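Section 8 - Cotton shirts, Dosus garment steamer

Fill tank to the line, 500 ml. Cold tap water only. Lid on tight.

1. Plug in, switch to COTTON. Wait for green light.

2. Lay shirt out loosely. Bed is fine if you dont have a board - fitted sheet on, nothing electric under it.

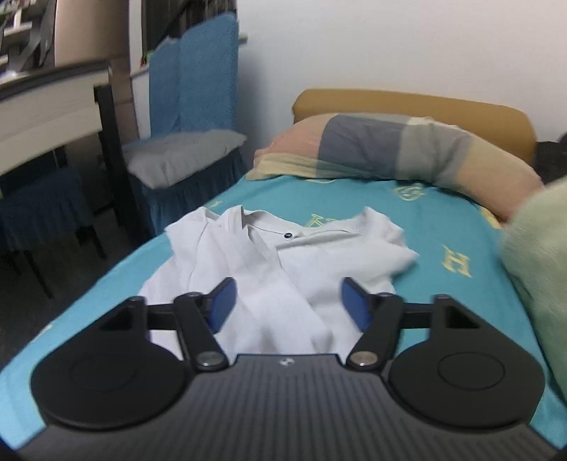 3. Collar first, then cuffs, then the body. Keep the head moving.

4. Hang up for 20 minutes before wearing or folding.

CAUTION: Steam burns. Keep free hand away from the head. Never steam a shirt while its on someone.

Note: hard water areas, descale every 14 fills. See Section 9 for teh descaling steps.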